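Produce table opens in Vetthorpe with limes, tomatoes and one very lumpy cucumber

I have walked past the Urklow Growers' room in Vetthorpe for years and never gone in, mostly because the door sticks and I assume it's locked. This January they've started a produce sorting table in there, open from 10 in the morning, so I gave the door a shove and went to see what all the talk was for.

The idea is simple enough. Everything grown under glass at the Ustthorpe end of the valley comes in mixed up together, and it gets sorted into clear containers before it goes out in the neighborhood boxes. There are 100 boxes a month to fill, at 12 dollars each, and the list for February is already open (I put my name on it before I got my coat off, so that tells you how objective I am). 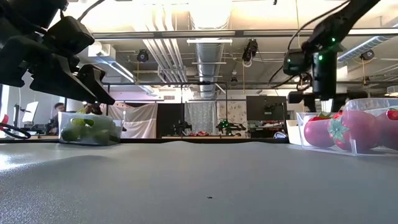 Limes and red tomatoes in their clear containers on the gray sorting table in Vetthorpe.

I'm a sucker for a good tomato in the middle of winter, and these are proper red ones. The growers told me they pick them late and move them fast, and that the bigger ones go on top so they don't squash their neighbors. The limes were the surprise for me - I had no idea anyone was growing citrus this far north! They come from the Urrutia greenhouse, which has had lime trees for a while but only got enough fruit to share this season.

Grapes are trickier. They roll, for one thing, and once they're off the stem they don't keep long.

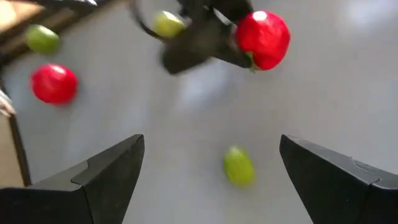

So any singles go in a separate tub and get used up that same day, usually in the fruit salad for the lunch club next door. Stems with a full bunch on them go in the boxes. I asked if you could request extra grapes and got a very polite no.

Cucumbers are the other thing people have been asking for, and I'm happy to report that nobody at the table cares if they're straight. Bumps, ridges, odd curves, it all goes in. The growers say the stores they used to sell to would turn those away, and that was part of what got the box plan going in the first place.
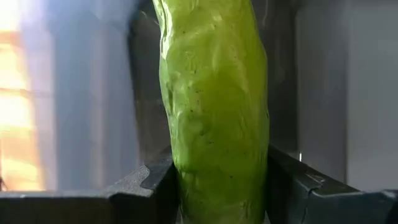 My own plan for a cucumber like that is to slice it thin with salt and vinegar and leave it in the fridge until supper. If the skin is on the tough side, peel it in stripes and you still keep some of the color.

Boxes can be picked up until 2 in the afternoon. Bring your own bag if you don't want to carry the box home, and return the clear containers rinsed when you come for the next one. Parking is behind the building, and if the door won't budge, push near the bottom.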